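3.2 Slice geometry and placement in the pan

The second part of the study looked at the buns themselves. Most earlier work on assembled sandwiches treats the bun as a plain disk of fixed thickness, and the layout of a pan is then worked out from the diameter alone. In our early trials this gave poor results. Slices cut from the same batch differed in height at the rim, and a slice that leaned when it was set down took up more of the pan than its diameter would suggest. We therefore measured each slice before it was used and recorded how it sat when it was stood on its edge.

Buns were bought from one bakery, Duvelance, in a single order in May. They were plain round burger buns with no seeds. Each bun was cut once, parallel to the base, with a long serrated knife and a cutting guide set to half the height of the bun. The two pieces were kept together in a closed bag until they were measured. We discarded any bun with a torn crust or a cut face that was visibly stepped. After this check, 216 slices remained, and these were split between the two storage conditions described in Section 3.1.

Three measurements were taken from each slice: diameter across the cut face, height at the center, and height at the rim. Diameter was taken twice, at right angles, and averaged. Height was taken with a flat-footed gauge so that the crumb was not pressed down. Marina Chatzigeorgiou took all measurements for the first storage condition and Saskia Baxter took those for the second. To check that this did not affect the results, each of them also measured the same 30 slices without seeing the other's values. The two sets agreed closely, and no correction was applied.

Crown slices and heel slices behaved differently. Heels had a flatter outer face and a sharper edge where the crust met the cut. Crowns were domed, so their weight sat further from the cut face and they tended to tip toward the domed side. This matters for any arrangement in which slices wait on edge before use. A slot that is the right width for a heel is too loose for the thin upper part of a crown and too tight for its middle. We tried three slot widths before choosing one that would take both, and we accepted that crowns would lean a little.

The arrangement used for the main trials is called the Pirihi layout in the rest of this paper, after the room where it was first set up. A shallow rectangular pan lies with its long sides pointing away from the near side of the table. A clear acrylic rail runs along each long side, and three slotted holders are fixed to each rail, pointing outward. Slices wait on edge in the holders and are moved one at a time into the pan. Clear acrylic was chosen over the painted wood of our first version for ease of cleaning between sessions. Crumbs also show up well against the white table, and this made it simple to collect and weigh them after each run.

Figure 2 shows the layout during a run, with one slice over the pan and another in the lowest holder on the left. In both slices the darker crust forms a narrow band around the pale cut face. We used this band as the reference for judging tilt, which was scored from still images on a scale from zero (upright) to four (lying flat). 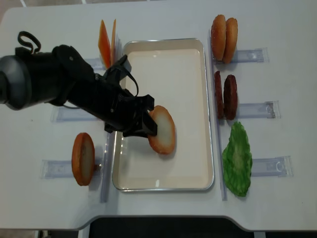 Figure 2. The Pirihi layout in use. A bun slice is held on its edge over the pan; a second stands in the lowest left holder.

Slices stored in closed bags kept their shape well. Of the slices stored uncovered, 43 had a rim that had curled toward the cut face by the time of the trial, and these were scored separately. Curling made a slice easier to stand but harder to lay flat, as the center of the cut face no longer touched the pan. Pressing lightly on the crust brought the face down in most cases, although it often rose again within a minute.

Crumb loss was low in both conditions and came mainly from the edge of the cut face. Heels lost more than crowns. The largest losses were seen in a group of 29 slices cut on the last day, when the knife was due for sharpening, and we report the totals in Table 3 both with and without this group. Leaving it out does not change the order of the conditions.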